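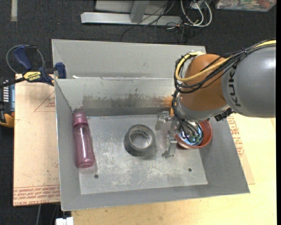 Tips for a picking bin and arm in a shared workshop

I wrote these notes during the winter when we built our sorting corner at the Bratville workshop. They are for members who want to use the corner, and for people who make something similar at home. Most of the advice is small, but small things took most of our evenings.

The bin

Choose a metal bin with walls that slope inward. Things which fall near the side slide back to where the gripper can reach them. Old sheet metal is good enough. Scratches on the floor of the bin do no harm to the arm, but if your program uses a camera, test it with the real bin and not with a sheet of clean paper. Our first settings took every bright scratch for an object.

Rust should be brushed away before it spreads. I use a brass brush, then a cloth with a little oil, then a dry cloth. Do not leave the oil, or everything you pick will have it too.

Holding the bin in place

A bin that moves by the width of a finger is enough to spoil a whole evening of saved positions. Use a bar clamp on the side away from the arm, where the handle is not in its path. Tighten it by hand, push the bin hard with your palm, and tighten again. When everything is firm, draw a pencil line on the table along the front. Next time you will see at once if somebody has moved it.

Acrylic sheet makes a flat support under a bin. Leave the protective paper on. It slides less on a wooden table than the bare sheet does, and the sheet can still be used for another job later.

Cables

This part I had to do three times. Run the cable along the top of the arm and leave a generous loop at each joint. Then turn every joint by hand or at the slowest speed, to both ends of its travel, and watch the loop. It must never become tight, and it must never hang so low that the fingers can catch it. Fix the bundle with soft straps. Hard plastic ties cut into thin wires after some months.

Cables on the floor behind the table are the next problem. Merja Valtonen lent us a set of flat hooks from her Demchenko shelf, and they go under the table edge without screws.

What to practise with

Take things from the household which differ in shape and which can be dropped:

- a roll of tape, lying flat. The fingers can go inside the hole or around the outside, so try both.
- an empty plastic bottle with the cap closed. A shiny one is harder for the camera.
- a bowl without sharp edges. Grip it by the rim.

Begin with 6 attempts for each object and write down the result before you change anything. I changed two settings together in November and I still do not know which one helped.

Speed and safety

We keep the arm at 16 per cent speed while anyone is teaching positions, and we never go over 70. The stop button must be within reach of your free hand, also when you lean over the bin. Roll up long sleeves and tie back your hair.

If the fingers slip, do not add force first. Wipe them with a damp cloth, let them dry and try again.

Before you leave

Park the arm high, switch off at the wall, and put loose objects back in the Tatarier box under the bench. Write your name in the book. The corner is free most days after 18:00.

This site uses cookies to remember your settings. Accept | Read more

Contact: the workshop desk, Bratville | © Bratville Shared Workshop | Back to top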